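The Trial Unit

The kit came from Zallano in two boxes, with a return label already printed. We had it on trial until May. The price on the invoice was 991 dollars, and the shop on Forsyth Street had never spent that much on anything without a motor in it.

My job was to write the review for the Plestbridge newsletter, which went out to 600 small shops. I had reviewed tape guns and label printers. I told the editor I would need two weeks with this one and she gave me a page and a half.

It was a gripper you held in your hand. You did a job with it, and later an arm was supposed to do the same job from the recording. The arm was extra. I spent the first morning reading the manual and the afternoon picking things up and setting them down again.

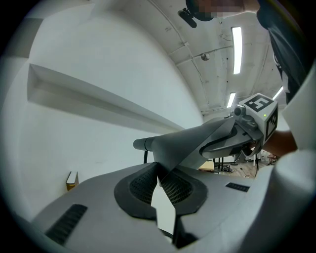 The Zallano hand-held gripper, with the marker block on its arm.

By the fourth day my wrist hurt. My sister's boy came in after school and was better at it than I was. He didn't think about his fingers. He moved a whole shelf of small parts into bins while I wrote down the battery times, and he asked if he got paid for teaching it.

I said I would look into that.

The review was due on 2/12/18. The night before, I sat in the shop with the heat off and read over what I had. Good weight. Clear manual. Charger gets warm. Under "Who is it for?" I had written nothing.

I thought of the woman in Flernstead who packed our orders by hand, 400 a month, and had done so since before I was hired. She took the newsletter. She had once called me to say the tape gun I liked was junk, and she was right.

I picked up the gripper and closed it on my pencil. It held. I opened it and the pencil dropped on the desk, and I used it to fill in the line. "Shops with someone worth copying," I wrote. Then I put the charger back in its box and called her to ask what she thought her work was worth.

She said she would have to call me back.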